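Speaker notes: What the arm changed for the people on the packing floor
Flestard regional operations meetup, March session
Slot after coffee, questions at the end

Opening
Say who I am and that I run the day shift at the Rawat site. I'm not an engineer. The talk is about the people who used to pack produce baskets by hand all day and what their day looks like since Plisik put arms on the sorting tables. Mention that the company's name for the whole program is Livley, so that word will come up.

Slide 1. The job before
Gift baskets and show plates. A packer stood at a table, took produce from the basket, put it on the plate or the other way around, and moved on. At the busy end of winter we sent out 575 orders in a shift. The work is light. The trouble is the repetition, and the reach. People had sore wrists by lunch and we lost good packers over it.
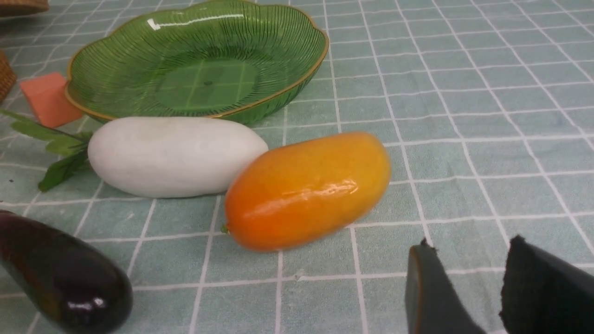 We trained on a practice table first. No customer orders went near it. The packers picked the items for practice because they knew which ones gave people trouble. Round things roll. Long things don't sit where you put them. Leaves get crushed. The Plisik trainers had planned to start with boxes, and our people talked them out of it in the first meeting.
Pause here. Ask who in the room has had floor staff in a planning meeting.

Slide 2. Who does what now
Each table has two roles. One person watches the arm and takes over when it stalls. The other checks what comes off the table and fixes it. They swap at 10 and again after lunch. In the first month we didn't swap, and the watchers told us they were more tired than when they packed. Watching is tiring in its own way. Don't rush this point.
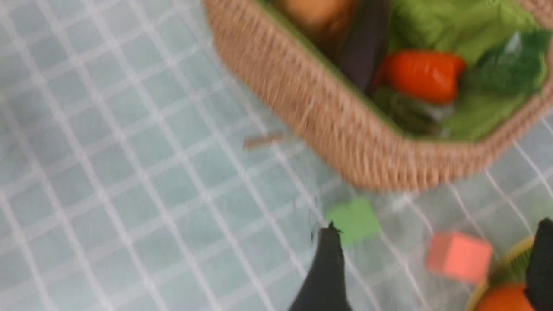
Pay came up right away, so talk about it plainly. Watchers got a new grade. Checkers did not, at first, and that was a mistake. The checker still has to know what a good basket looks like, and that is the older skill. We fixed the grades after 2 months. A few people are still sore about it and I understand why.

Slide 3. What the arm is slow at
Put this slide up and let people look before talking.

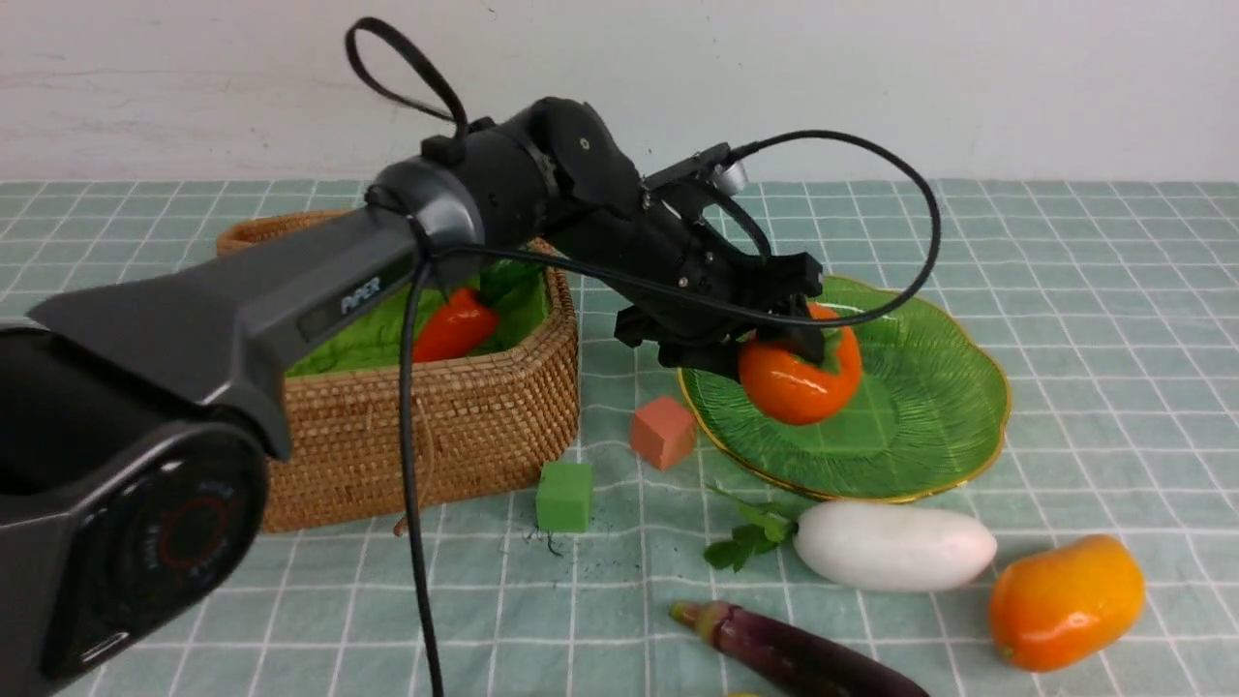
A packer's hands are faster at most of this, and I'll say so if asked. What we get from the arm is that it takes the long, dull stretch of the afternoon. We count a table as doing well if the watcher steps in fewer than 2 times an hour. Some tables are there and some aren't. The ones that aren't are mostly handling mixed sizes.
Also mention the stop button. Every person on the shift can press it, including temps, and they don't fill out a form for pressing it. In the first weeks people were afraid they'd be blamed for the downtime.

Slide 4. What people asked for
Lower stools for the watchers. A screen they can read without leaning over. The right to tell Plisik directly when something is wrong, without going through me. They got the stools and the direct line. The screen is still on order.
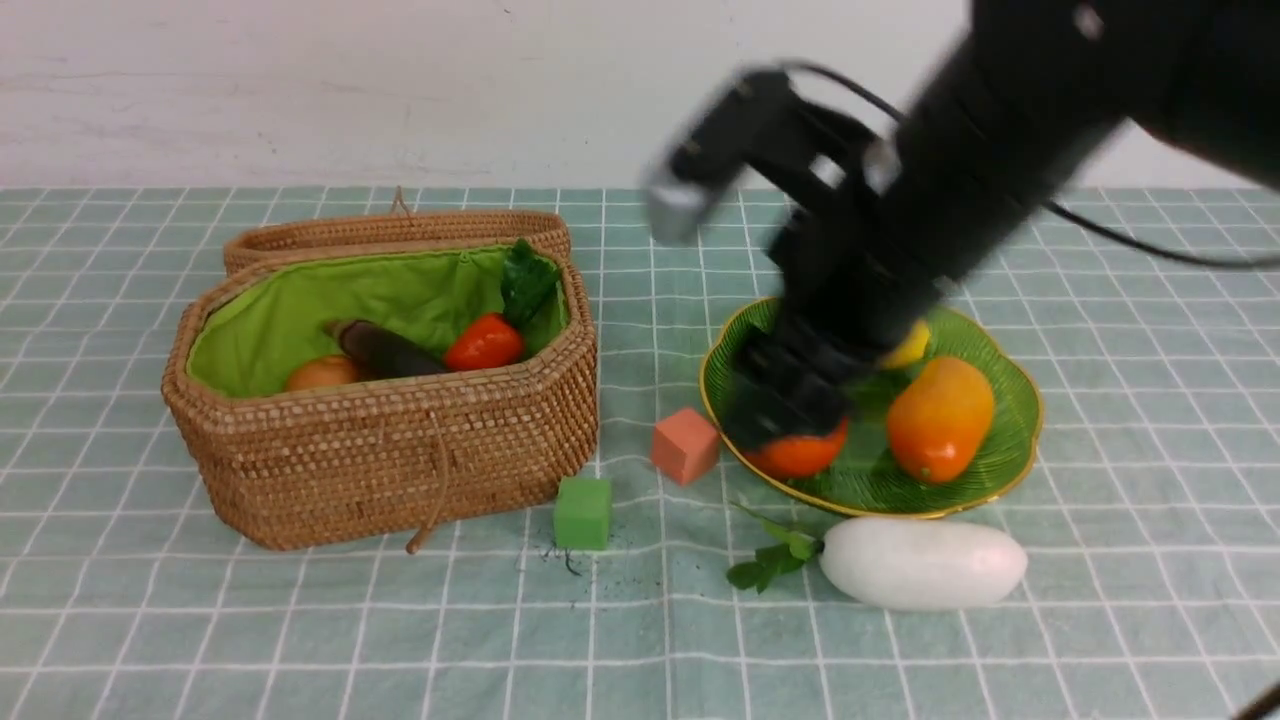 Practice table: arm at the green plate, basket to the left.

If time is short, skip the next part and go to questions.
Hiring. We did not let anyone go. We also did not replace the people who left on their own, so the shift is smaller than it was. Say both things together. Staff at other sites will have heard the first one only.

Questions I expect
Does it handle soft fruit? Some of it. Bring up the mixed sizes problem again.
Would I do it again? Yes, with the rotation and the grades settled before the first arm is bolted down.
Who do we call? Leave the Plisik contact sheet on the back table.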